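[sulari-teleop] Re: Démonstrations « rangement en boîte » : guidage manuel ou maître-esclave ?
De : Hanneke Aerts
À : liste sulari-teleop

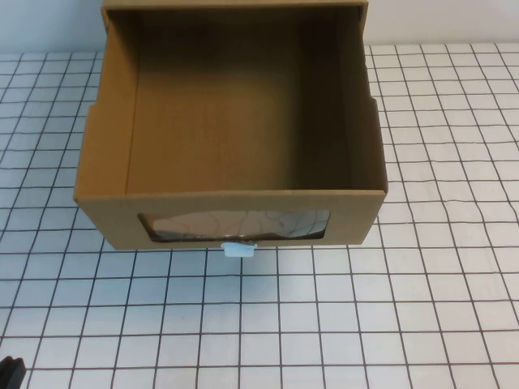
Bonjour à tous,

Je réponds sur les deux points de Jeanine, dans l'ordre inverse, le second conditionnant le premier. La position de départ du contenant n'est pas assez contrainte dans le protocole de juillet. Le texte dit « boîte posée devant le robot, ouverture vers le haut » et rien de plus. Avec un bac symétrique cela suffisait. Avec le carton actuel, la face avant porte une fenêtre à film transparent et les parois latérales ont chacune une encoche, donc une rotation d'un demi-tour change ce que voit la caméra fixe et change aussi la hauteur à franchir selon le côté d'approche. Je propose d'imposer la fenêtre côté opérateur, languette bleue vers le bas, et de traiter les autres orientations comme une condition séparée, nommée explicitement dans les métadonnées.

Le film pose un problème supplémentaire. Il renvoie l'éclairage du plafond sous forme de traînées courbes qui se déplacent dès que le carton bouge un peu. Le module de segmentation de Brorau les prend par moments pour un contour d'objet. Je ne souhaite pas retirer le film : les contenants livrés par Madigan en ont un et il faudra bien que la politique apprise s'en accommode. En revanche, il faut cesser d'utiliser cette zone pour le recalage. Les joints du carrelage donnent une grille exploitable, à condition de ne pas supposer qu'ils sont droits. Ils ne le sont pas partout, et l'ajustement par homographie seule laisse un résidu à droite du plan de travail.

> Jeanine Aerts a écrit :
>
> J'ai repris le lot complet, soit 636 démonstrations. Celles
> enregistrées en guidage manuel (opérateur tenant le poignet du bras)
> ont des trajectoires plus courtes, mais la main masque la caméra de
> côté pendant la descente. Celles faites au bras maître n'ont pas ce
> défaut. Elles montrent par contre des hésitations au-dessus du bord,
> que le modèle reproduit fidèlement.
>
> Deux questions : faut-il mélanger les deux sources pour
> l'entraînement, et la pose initiale de la boîte est-elle la même
> dans les deux cas ? À la lecture des journaux, je n'en suis pas
> sûre.

Sur le mélange des sources : non, pas en l'état. Les deux modes n'ont pas la même convention pour l'ouverture de la pince. En guidage manuel, la commande est binaire et déclenchée à la pédale ; au bras maître, elle est continue et échantillonnée à 30 Hz. Le script de conversion de Sturkesent interpole la première pour l'aligner sur la seconde, ce qui fabrique des fermetures progressives qu'aucun opérateur n'a exécutées. Tant que ce n'est pas corrigé, je préfère entraîner séparément et comparer.

Pour les hésitations au bord, j'ai essayé de couper les segments où la vitesse de l'effecteur reste sous 7 mm/s. La coupe est trop brutale : elle supprime aussi la pause avant le lâcher, dont nous avons besoin. Un seuil conditionné à la hauteur au-dessus du rebord fonctionne mieux. Il demande de connaître cette hauteur à 2 mm près, donc de la relever au niveau de l'encoche et sur la partie pleine de la paroi. Le carton se déforme à l'usage, il faudra refaire la mesure à chaque remplacement.

Jeanine, peux-tu m'indiquer dans quels journaux la pose te paraît douteuse ? Les numéros de session suffisent, je relirai les premières images de chacune. Si l'écart se limite à une translation, on garde les données et on corrige le repère. Si la boîte a été tournée, je les sors du lot d'entraînement.

Je dépose la version révisée du protocole sur le serveur Sulari, dans le répertoire habituel. Merci de ne pas lancer de nouvelle série au bras maître avant relecture.

Hanneke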